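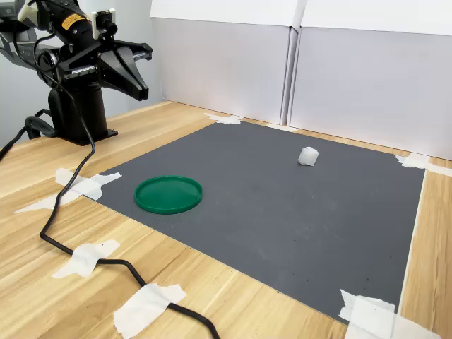 The seed library had its best fall yet

Sunday, December 15, 2024

Well, we did it! The last of the fall seed is cleaned, bagged and on the shelves at the Pudside library, and I still have bean chaff in my coat pockets. If you dropped off so much as one dried-out marigold head this season, thank you. It all went in.

The final tally for the year is 4,000 packets, and I'm going to write that again because I like looking at it: 4,000 packets. We started the spring with a shoebox and a half. The shoebox is retired (it's holding rubber bands now) and we've moved into the old card catalog drawers on the second floor, which fit our small envelopes so well you'd think they were built for it. Beans and peas are on the left, flowers on the right, and everything else is in the middle in alphabetical order, more or less. Lettuce has its own drawer. There is a lot of lettuce.

What grew well

The Moura pole bean was the star. Gilmar Araújo brought us a jar of them two winters ago, and this summer they went up everything: strings, corn, the fence behind the post office, one basketball hoop. They're a flat green bean with a lot of flavor, good fresh and even better when you let the pods dry and cook the beans with an onion. They shrugged off the hot spell in June when my own bush beans just sat there and sulked. We have plenty of these, so please take a packet even if you only have a big pot on a balcony. Give them something tall.

The Hineck tomato was more of a mixed bag. People on the east side of town had gorgeous fruit, heavy and dark red, and people down by the creek got blight before the end of the summer. If you're in a low, damp spot, try it with a lot more space between plants and take off the lower leaves early. It's a slow tomato and you need some patience with it, but the flavor! I ate mine over the sink with salt and was in no hurry to share.

We also had a great year for dill, calendula, and cilantro that went to seed before anyone could make salsa. So if you cook with coriander, come and see us.

A couple of things that didn't work

The squash seed was a mess, and I'll take the blame. Squash will cross with any other squash of its kind that the bees can reach, and we took in seed from open gardens without asking what else was growing nearby. Several of you planted what you thought was zucchini and got a round striped thing with skin like a helmet. I'm told it made decent soup. From now on squash and pumpkin seed goes in the "surprise" drawer unless it was hand pollinated, and I'd love it if a few of you wanted to learn how to do that. It's a fun job for early mornings in summer – you tape the flowers shut the evening before and play bee the next day.

The carrots were old seed and hardly any came up. Gone, composted, sorry.

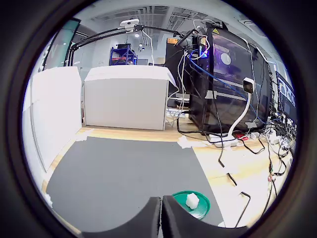
Testing your old seed over the winter

Most of us have a drawer of half-used packets, and this is a great month to find out what's still good. All you need is a paper towel and a plastic bag. Wet the towel, wring it out until it's damp but not dripping, lay ten seeds on one half and fold the other half over. Slide it into the bag, write the name and the date on the outside, and put it somewhere warm. The top of my fridge works beautifully. Start peeking after four days or so. Peppers and parsley can take a couple of weeks, so don't give up on them early.

If seven or more sprout, you're in great shape and can sow as usual. Four to six, sow it thick. Anything less than that, I'd let it go, unless it's something you can't get anymore, in which case sow every last one and call me.

Keep the rest of your seed cool, dry and dark. A jar with a tight lid in a back closet is fine. A sunny windowsill in the kitchen looks lovely and is about the worst place in the house.

New people, hello!

We have 19 new members since the last newsletter, from apartment folks with one window box to a family that just took on a quarter acre of weeds out past Fasero. Welcome, all of you! There's no fee and no test. You take what you'll plant, and if something does well you let a few plants go to seed and bring some back. If it all dies, come tell us about it anyway, because that's useful too (see squash).

Please write these on the envelope when you return seed: what it is, the year, and what part of town it grew in. If you know the variety name, wonderful. "Red lettuce from Grandma" is also a perfectly good label, and I'd plant that one first.

What we need for spring

Small paper envelopes, always. Clean jars with lids. Any kind of fine-mesh kitchen strainer, since ours gave out in the middle of the poppies. We could also use more onion and leek seed, and someone who has kept a kale plant alive through its second year and would talk us through it.

The drawers are open whenever the library is. Bring a bag for the beans.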